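Tutusura two-arm cell for a headphone sorting bench: worth the rental?

Asked in Bench Automation > Kits and rentals
Tags: two-arm, grippers, cables, leasing

We run a small refurbishing shop and most of what comes through the door is headphones from school programs. They arrive in bins with the cords wrapped around each other. Before anyone can test them, somebody has to pull them apart, and that takes up most of a morning.

We are looking at the Tutusura two-arm cell. Jirkbridge offers it on a 5 month lease with setup included. The quote lists two arms, a camera on each gripper, one camera on the enclosure, the table, and the Ciludis software for recording and replaying tasks. Training is 9 hours, split over several visits.

My questions:

1. Can it separate headphones whose cords are crossed, or only pick up ones that are already apart?
2. How does it do with soft ear cushions? We can't have them torn.
3. Is the wrist camera good enough to work from, or do you end up relying on the overhead view?
4. Anything in the lease I should read twice?

I have seen the sales video, but it only shows blocks and cups. I'd like to hear from someone who has put real product on the table.

Asked in December. 3 answers.

Answer 1 (accepted)
Ashwin Mudaliar

We leased the same cell for the same kind of job, so I can answer most of this. Ours is set up for over-ear and kids' headphones. Pictures from our bench:

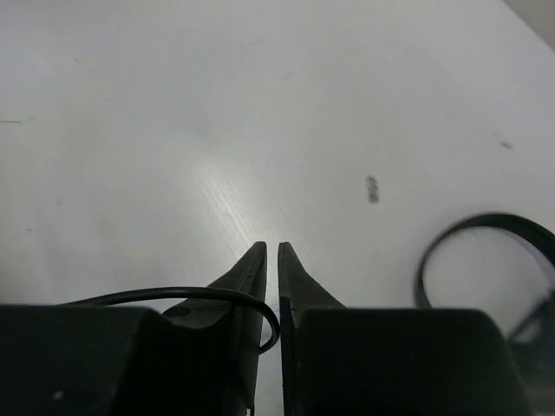
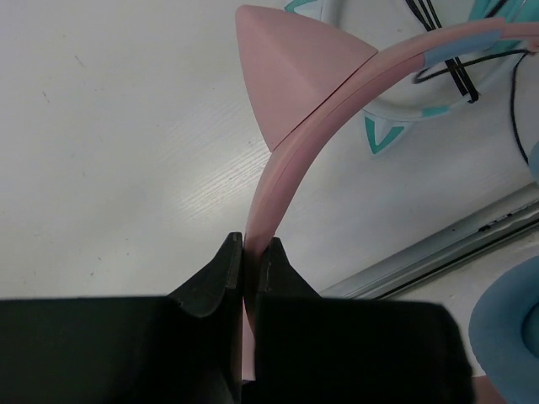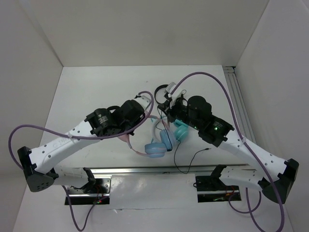 Crossed cords are the hard part of the work, and the cell handles them only if you teach it an order of steps. The routine we settled on has one arm hold a headphone by its band while the other arm works on the second one. In the close view with the pink cat-ear band, the fingers have it by the band, with black cable lying across the white ring behind it. That is the grip you want. If you grab by the cord, the arm drags everything on the table along with it, and the knot gets tighter. We recorded 30 runs of that routine before we let it replay anything unattended, and I would not go with fewer.

When the cords are only laid over each other, replay works well for us. When one cord goes through the other headband, it usually fails, and a person steps in. We log those and do them by hand at the end of the shift. I don't have a percentage I would stand behind, because it depends on how the bin was packed.

On the cushions, we have not torn one, but we don't let the fingers close on cushions at all. The finger tips are narrow and there isn't much give in them. Band first, hard part of the cup second. If your headphones have a fabric-covered band, ask for the softer finger set. We did not get it and I wish we had.

On the cameras, you need both kinds. The wrist view is good for the last bit of the approach, when you want to know if the band is between the fingers. It tells you very little about where the rest of the cord goes. Our tabletop is white and a light above it leaves a bright patch right where the fingertips are, which you can see in the first picture. Dark cords still show up fine against it. Pale cords are harder. Moving the light helped some. A gray mat would probably help more, but Ciludis wanted us to redo the recordings after any change to the surface, so we left it.

Other things I would want to know before signing:

Cable routing on the arms. The arm cables have to be long enough for full reach, and that leaves slack. Ours stand up in big loops over the grippers. Check that the slack can't drop into the work when both arms come to the middle. We spent an afternoon with zip ties on this.

Reach. The two arms share the center of the table. Put the headphones toward the back and the arms get in each other's way less, but the grip gets weaker at full stretch. We marked a spot on our layout sheet and tell people to start there.

Lease terms. Replacement fingers are not covered. Servo replacement is covered, but you ship the old part back first, and the cell sits until the new one arrives. Ask Jirkbridge to put a spare on site. They agreed when we asked.

Training. Use the hours. The first visit is mostly moving the arms around by hand and getting used to the delay. The part on editing recordings comes later and is the part we use every day.

Would I lease it again? Yes, for one shift a day with somebody nearby. It has not replaced the person at the bench. It lets that person test units while the easy bins get sorted.

Comments on this answer

Original poster: Thanks, this is what I needed. Did the 5 months turn out to be long enough to judge it?

Ashwin Mudaliar: We extended. The first month was nearly all setup and recording for us.

Answer 2
peixoto_user59

I can't speak to Tutusura but we looked at a Peixoto single arm for earbuds. Cheaper and smaller. For separating two things you really do want a second arm, so we gave up and bought bins with dividers. If you have any say in how the schools pack the headphones, start there. A twist tie on each cord would save you the whole lease.

Answer 3
Guest

does the software run on a regular laptop or do you have to buy theirs

Reply from Ashwin Mudaliar: Ours came with a desktop as part of the lease. I haven't tried it on anything else.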